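Drive caddy (desktop computers)

A drive caddy, also called a drive carrier, drive sled or drive bracket, is a removable holder that fixes a hard disk drive or solid-state drive inside a computer case without screws through the chassis. The caddy grips the drive along its long sides and slides into a matching slot in a drive cage. In desktop computers it is most often a single piece of moulded plastic. In servers, where drives are changed from the front of the machine while the system is running, it is more often a metal and plastic assembly with a lever handle and light pipes.

Terminology

Usage is not settled. Some repair manuals keep "caddy" for a holder that wraps around three sides of the drive and "rail" for the separate strips attached one to each side. Others use the two words interchangeably. "Tray" is common in server documentation, and "sled" is heard mainly in North America. Optical drive caddies, which were cartridges used to load a bare disc into early CD-ROM drives, are a separate item and are not covered in this article.

Construction

A standard 3.5-inch drive has threaded holes along each side and further holes on its underside. A screwless caddy carries short metal or plastic pins set to match the side holes. The caddy is flexed outward by hand, placed around the drive, and released so that the pins seat in the holes. Many designs place a rubber grommet around each pin to reduce the transfer of vibration from the spindle motor to the case.

The open ends of the caddy carry a pair of sprung tabs. When the caddy is pushed fully into the cage, a shoulder on each tab catches behind the edge of the slot. Squeezing the tabs together frees the shoulders and allows the caddy to be drawn out. The connectors of the drive may face either the side panel or the interior of the case, depending on the orientation of the cage.

Smaller 2.5-inch drives are fitted either in a caddy of their own size or in an adapter with the outer dimensions of the larger drive. Adapters of this kind usually retain screws – the side walls of a 2.5-inch drive leave little room for pins.

Colour coding

Manufacturers of business desktops commonly mould the parts a technician is expected to touch in a contrasting colour. The convention grew out of service manuals that referred to touch points by colour, and it allows a case to be opened and stripped without a drawing at hand. Blue and green are the colours most often met. Parts left in bare metal or black plastic are, by the same convention, either fixed or held by ordinary screws.

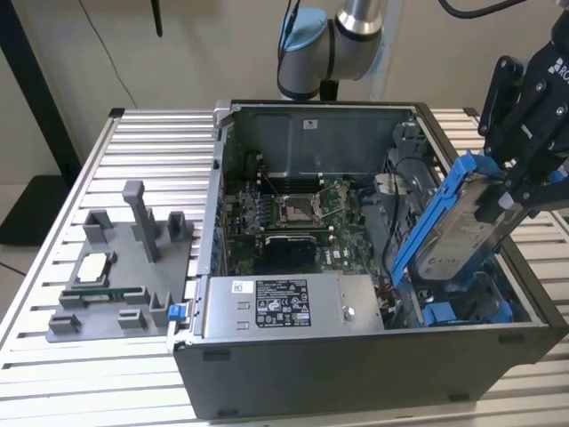 Service layout in tower cases varies with the generation of the machine. Older towers place the drive cage at the front, low in the case, with the slots turned toward the removable side panel so that each drive comes out sideways. Later layouts stack the drives across the lower front corner or hang them beneath the optical bay. Touch points are not confined to the drives: in a tower with a Dell logo on its motherboard, the caddy around the hard drive is blue, and so are the drive rails and clips on the case floor, the tips of the expansion slot brackets and a small latch tab at the end of the power supply. The cage in the same machine combines gray and blue plastic. Cables commonly share the space in front of the slots and are moved aside before a caddy is withdrawn.

Removal and refitting

The machine is shut down, unplugged and laid on its side with the open face upward. The data and power cables are disconnected from the drive first. The tabs are then squeezed and the caddy is pulled straight out along its slot. Twisting should be avoided, as the guides are thin and the pins may be levered out of the drive.

To separate the two, one side of the caddy is bent away until its pins clear the holes, and the drive is lifted from that side. Old plastic becomes brittle and may crack at the corners. Refitting follows the reverse order, and a click is normally heard when both tabs engage. A caddy that seats on one side only will allow the drive to rattle.

Compatibility

There is no common standard for the outer shape of desktop caddies. Parts often differ between product lines from the same manufacturer, and sometimes between the tower and small form factor versions of one model. Replacement makers sell copies under their own part numbers. The Grukitz catalogue lists 127 desktop patterns, of which 80 accept a 3.5-inch drive, while Orkomine supplies 9 adapter patterns for 2.5-inch drives. A comparison by Edin Angelovski for the Plurkgate repair archive sorted patterns by tab spacing and pin position, and is used by some refurbishers as an informal index.

Reuse and disposal

Caddies are often lost when drives are pulled for data destruction, as the drive and its holder go to the shredder together. Refurbishers therefore tend to strip the caddies beforehand and store them by model. Damaged pieces can be recycled as mixed rigid plastic once any metal pins and grommets have been taken out.

See also

Drive bay
Drive cage
Hot swapping
Expansion slot cover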